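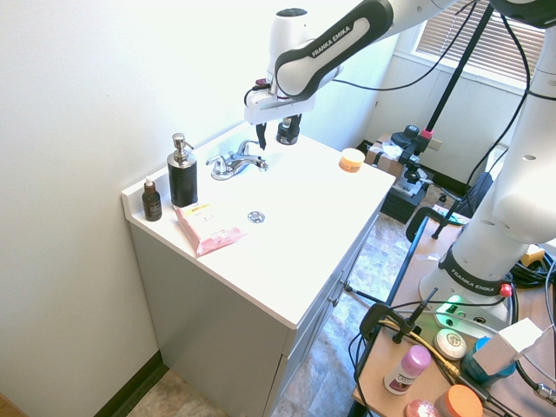 A morning among the robot teachers at Sornham

Filed under: Days Out & Open Doors

I have been meaning to write this up for ages. Back in August I went along to the open day at the Sornham workshop, where a small team spends its working life showing robot arms how to do household jobs, and I came home so full of it that I bored everyone at supper. The notes then went into a drawer, and it has taken me until now to dig them out.

Getting there is half the adventure. The train only goes as far as Dollton, and from there you catch the bus that wanders round by the reservoir and drops you at the end of a lane with no pavement. I walked the last bit with two retired schoolteachers who had come for the engineering and stayed, I think, for the lemon cake. There were 15 of us in the group, which was about as many as the place could comfortably hold.

I had pictured something like a car factory, all cages and yellow lines. What we got was much closer to home. The corner I liked best was the bathroom one, with a proper vanity unit, a basin and a chrome tap with two handles, and a white Franka arm reaching down over it. A second arm stands on a wooden table to the right, with the sort of things you would find on anybody's bathroom shelf - a bar of soap, a deodorant stick, a jar with an orange lid. I had the very same muddle at home by my own sink, and I felt rather fond of the whole set-up straight away.

The idea, as it was explained to us over a lot of tea, is that you don't write the robot a list of instructions. You show it. One of the team guides an arm through a job, say picking up a soap dispenser and putting it down somewhere else, while the cameras watch and the computer notes down how every joint moved. There is a little camera on the wrist of the arm by the basin, so you get the hand's own view of things as well as the view from further off. Then they move everything about a bit and do it again, and again after that. For a single job they like to have 500 goes before they let the learning program loose on it, and my heart went out to whoever draws the short straw on a wet afternoon.

Somebody asked whether the bad goes get thrown away. Some do, but a fumble that is put right is kept and marked, so the program can see what getting out of trouble looks like. I thought that was lovely, and I have been thinking about it ever since in connection with my piano practice.

We were each allowed a turn at guiding, on a practice arm in the next room. Mine was to lift a flannel off a hook, and it took me nearly 4 minutes. The arm feels lighter than you would expect, and it does exactly what you do, wobbles and all, so you become very aware of your own elbows. Everyone was terribly kind about it.

Upstairs there was a short talk about Cheng, their name for the program that does the learning, and a good deal of it went over my head, though I did gather that shiny taps and bright windows give it more bother than almost anything else. A sister workshop over at Grirham does the same sort of thing with kitchens, and I have put my name down for their next visit.

If you fancy going, the tour is free but you do need to book, and allow 30 minutes for the walk and the bus together. Wear something warm, as the upstairs room is chilly even in summer, and get to the cake early.

Posted 31/03/2020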